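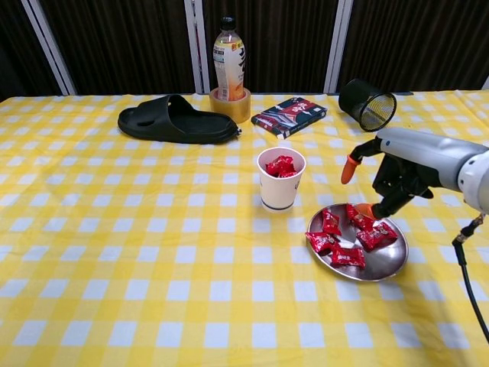

Retard d'horodatage, planificateur et bonbons

Trois semaines que je n'avais rien écrit ici. J'ai passé l'essentiel de ce temps sur un décalage entre la perception et la commande, et j'ai fini par trouver d'où il venait vendredi dernier, un peu après dix-neuf heures. Je note tout ça pendant que c'est frais, parce que j'ai déjà eu un problème du même genre à Sarmont il y a deux ans et que je n'en avais gardé aucune trace écrite.

La tâche est simple à énoncer. Il y a une assiette en inox, un gobelet blanc et des bonbons à papillotes rouges, et il faut prendre les bonbons un par un et les passer de l'assiette au gobelet. Les autres objets de la table (la sandale, la bouteille posée dans le rouleau d'adhésif, la boîte imprimée, le pot à crayons en treillis) ne servent à rien pour la tâche. Ils sont là pour que le planificateur ait autre chose qu'un plan vide à éviter, et pour que le détecteur voie des formes qu'il ne doit pas confondre avec une cible.

Le logiciel est découpé en quatre processus. Un premier lit les caméras et publie les images avec leur horodatage. Un deuxième fait la segmentation et propose des prises. Un troisième planifie les trajectoires. Le dernier envoie les consignes aux articulations et surveille les efforts. Ils communiquent par Torvik, notre bus de messages interne, qui a ses défauts mais que je connais bien. Pour l'enregistrement et la relecture, j'utilise Stisell, un outil que j'ai commencé à écrire à Stonton et que je traîne de projet en projet depuis.

Le symptôme, d'abord. Sur les bonbons isolés, la prise tombait au bon endroit. Dès que les bonbons étaient en tas, les doigts arrivaient à côté, toujours du même côté, avec une erreur de 11 millimètres au pire. Pour un objet de la taille d'une boîte, on ne s'en rendrait pas compte. Pour une papillote, on pince le bout torsadé du papier ou le vide.

J'ai soupçonné la perception en premier, comme tout le monde l'aurait fait je crois. L'inox poli est pénible. Le plafonnier se reflète dedans, les papillotes aussi, et le capteur de profondeur rend des trous à peu près partout où il y a un reflet. J'ai donc refait le masque de l'assiette : au lieu de me fier à la profondeur mesurée à l'intérieur du rebord, j'ajuste un cercle sur le rebord, j'en déduis le plan du fond, et je n'accepte un point de profondeur que s'il se trouve au-dessus de ce plan et dans une tranche de hauteur raisonnable pour un bonbon. C'était une bonne modification, je la garde. Les fausses détections dans les reflets ont presque disparu. Mais l'erreur latérale n'a pas bougé.

Ensuite j'ai soupçonné l'étalonnage. J'ai refait la calibration caméra-base deux fois, le matin et en fin de journée, en comparant les résultats. Différence négligeable. J'ai perdu une journée là-dessus, et une demi-journée de plus à vérifier le modèle géométrique des bouts de doigts orange, au cas où le caoutchouc aurait une épaisseur différente de celle du fichier. Elle était un peu différente, j'ai corrigé, ça n'a rien changé au problème.

Ce qui m'a mis sur la piste, c'est une relecture dans Stisell au ralenti. J'affiche d'habitude les images et les consignes sur deux pistes séparées. Cette fois j'avais superposé la position calculée de la caméra et le rebord de l'assiette reprojeté dans l'image. L'assiette ne bouge pas sur la table, donc le cercle reprojeté devrait rester collé au rebord. Il restait collé quand tout était immobile. Pendant un mouvement de la caméra, il glissait, puis revenait en place une fois le mouvement fini.

À partir de là, c'est un problème de temps, plus un problème d'espace. L'image était associée à une pose prise trop tard. J'ai mesuré le retard de la façon la plus bête possible : j'ai décalé les horodatages par pas d'une milliseconde dans la relecture jusqu'à ce que le cercle cesse de glisser. Il fallait plus de 40 ms. C'est énorme pour une pile où tout tourne sur la même machine.

La cause était dans mon propre code, au niveau du pilote de caméra. L'horodatage était posé à la réception de l'image décompressée, alors qu'il devait l'être à l'exposition. J'avais écrit ça au tout début, avec un commentaire disant que c'était provisoire. Sur une image chargée en détails la décompression prend plus de temps, et entre le quadrillage jaune et blanc de la nappe et les papiers brillants, il y a de quoi faire. Cela explique en partie pourquoi les tas posaient plus de problèmes que les bonbons isolés. L'autre partie de l'explication est que le proposeur de prises demande une deuxième vue quand il hésite entre plusieurs candidats, et que cette deuxième vue était acquise avant que le mouvement soit complètement terminé. Deux défauts modestes qui s'additionnaient dans le même cas.

La correction tient en peu de lignes. Le pilote lit maintenant l'horodatage matériel, le convertit dans l'horloge de la machine avec un décalage réestimé en continu, et refuse de publier si l'écart entre les deux horloges saute d'un coup. Le planificateur attend aussi que les vitesses articulaires soient sous un seuil avant de demander la deuxième vue. J'ai ajouté un test qui rejoue un enregistrement et vérifie que le cercle du rebord reste en place. J'aurais dû l'écrire il y a longtemps.
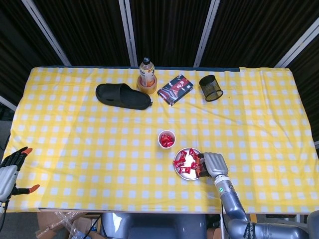
À quelle fréquence tourne la boucle de perception ?

Elle tourne à 12 Hz quand une seule vue suffit, et moins vite quand le proposeur de prises en réclame une deuxième. La commande articulaire ne l'attend pas : elle suit la dernière trajectoire valide et s'arrête proprement si rien de nouveau n'arrive dans le délai prévu.

On m'a posé la question par courriel après le billet d'octobre, et elle revient assez souvent pour que je mette la réponse quelque part. On me dit parfois que c'est lent. Pour des objets immobiles sur une table, ça ne me gêne pas. Je préfère une estimation moins fréquente avec un horodatage juste, et je viens de passer trois semaines à vérifier pourquoi.

Passons au planificateur. Avec la main articulée, il n'y a plus deux doigts qui se referment l'un vers l'autre, il y a toute une main à faire descendre au bord d'une assiette sans que la paume ou les doigts inutilisés accrochent quelque chose. Le modèle de collision que j'utilisais au départ prenait une seule enveloppe convexe pour la main entière. C'est rapide et c'est inutilisable, parce que l'enveloppe touche le rebord bien avant que les doigts atteignent les bonbons, et le planificateur répond qu'il n'y a pas de solution.

J'ai donc découpé la main en capsules, une par segment, et j'ai séparé les contacts en deux catégories. Il y a les contacts interdits, par exemple l'avant-bras avec le gobelet. Et il y a les contacts tolérés pendant la phase d'approche finale : un bout de doigt sur le rebord de l'assiette, un bout de doigt sur un bonbon voisin de la cible. Dans ces cas-là, c'est la surveillance d'effort qui décide si on continue ou si on remonte. Le seuil est réglé bas, pour ne pas faire basculer l'assiette, et j'ai encore quelques arrêts intempestifs. Il me faudra sans doute un seuil qui dépende de la direction de la force. Pousser vers le bas sur un tas et pousser latéralement sur un rebord, ce n'est pas la même chose.

Les câbles restent un point faible. Ils ne sont pas dans le modèle. J'ai mis une zone d'exclusion grossière sous l'avant-bras, de sorte que le planificateur évite les configurations où le câble viendrait traîner du côté des objets. La zone est trop grande et élimine des trajectoires tout à fait correctes. Je n'ai pas mieux pour l'instant. Simuler un câble souple pour ça me paraît disproportionné.

Le gobelet pose une question différente, celle du dépôt. Tant qu'il est peu rempli, on vise le centre et on ouvre à hauteur fixe. Quand le tas arrive vers le bord, un bonbon lâché au centre peut rouler et tomber à côté. J'estime maintenant la hauteur du tas dans le gobelet à chaque cycle et je choisis le point de dépôt au creux le plus bas. L'estimation est bruitée, toujours à cause des papiers brillants, alors je prends la médiane sur plusieurs images. Et si la hauteur estimée dépasse celle du rebord, la tâche est déclarée finie. C'est un critère rustique mais il a l'avantage d'être lisible dans les journaux.

Côté outillage, j'ai profité de l'histoire des horodatages pour repasser sur les anciens enregistrements. Il y a 2367 épisodes dans la base, et tous ceux qui ont été pris avec l'ancien pilote portent le mauvais temps. Je ne voulais pas les jeter. Stisell a maintenant une commande qui réestime le retard épisode par épisode, à partir du rebord de l'assiette quand il est visible et d'un mouvement de poignet connu sinon, puis écrit le temps corrigé dans un champ à part. Le champ d'origine n'est jamais modifié. J'y tiens, j'ai déjà vu à Stonton ce que donne une base corrigée sur place par un script que l'on ne retrouve plus.

Pour certains épisodes, l'estimation n'aboutit pas, en général parce que la caméra n'a presque pas bougé. Ils sont marqués comme indéterminés et exclus de l'entraînement du proposeur de prises. Pour l'évaluation du détecteur seul, ils restent utilisables.

Il me reste à reprendre la documentation de Torvik sur ce point. La page actuelle dit que l'horodatage d'un message est « le temps de la mesure », sans préciser ce qu'on entend par mesure, et c'est comme ça que deux processus écrits à six mois d'intervalle finissent par ne pas parler du même instant. Je propose deux champs obligatoires, un pour l'exposition et un pour la publication, avec un avertissement au démarrage si un pilote remplit les deux avec la même valeur. Le correctif du pilote est déjà dans la branche principale. Celui du bus attendra que j'aie fini de relancer les tests de relecture, ce qui prend encore la nuit entière sur ma machine.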